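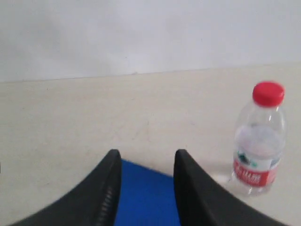 Figure 6.1 The view from the gripper: two black fingers, open, beside a water bottle with a red cap.

Chapter 6
Grasping: From Open Fingers to a Closed Grip

On a Thursday in August 2024, 17 students filed into the Zolmont teaching lab for open day. Most had read about grasping. Few had watched it from the point of view of the gripper, and that is a wonderful way to meet the subject! Jawad Gilani, who ran the demonstration, put the wrist camera's picture up on the big screen and asked everyone to look at it for a full minute before he moved anything.

Try the same thing with Figure 6.1. The fingers are large because they are close to the lens. The bottle is off to the right, and its clear plastic lets the wall and the work surface show through. If you had to tell a computer where the bottle ends and the background begins, which edges would you trust? The red cap is easy. The shoulders are much harder, and we will spend most of Section 6.3 on them.

A grasp has two parts that students often run together. The first is the approach, in which the arm brings the gripper to a useful place and angle. The second is the closure, in which the fingers move toward each other until something stops them. Gilani's group had a lively argument over which part fails more often, and he let it run — he had planned 2 rounds of questions and ended up with one very long one.
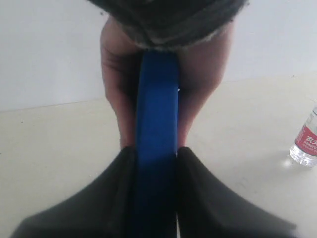 Figure 6.2 A long blue piece between the fingers, with a soft pinkish-tan object behind it.

Soft things change the problem. A stiff box keeps its shape when you press on it, so a plan made before contact is still good after contact. Fabric and other soft materials can bend, fold and hide parts of themselves. In Figure 6.2 the upper end of the blue piece is covered by gray fuzzy fabric, and the camera can't tell us what is under there. A planner working from this view has to make a guess, and a good planner knows how sure it is of that guess.

Torbjørn Söderlund, visiting that day from Rusosow, offered the group a rule of thumb we like very much: before you close the fingers, say out loud what you expect to feel. Try it in your own lab sessions. It feels silly for the first ten minutes.

In this chapter you will learn to describe a grasp by its contact points, work out how hard the fingers must press to keep an object from slipping, and choose an approach angle anywhere from 0 to 180 degrees. Bring a ruler and a water bottle to class for Section 6.1.

Key terms: approach, closure, contact point, occlusion, friction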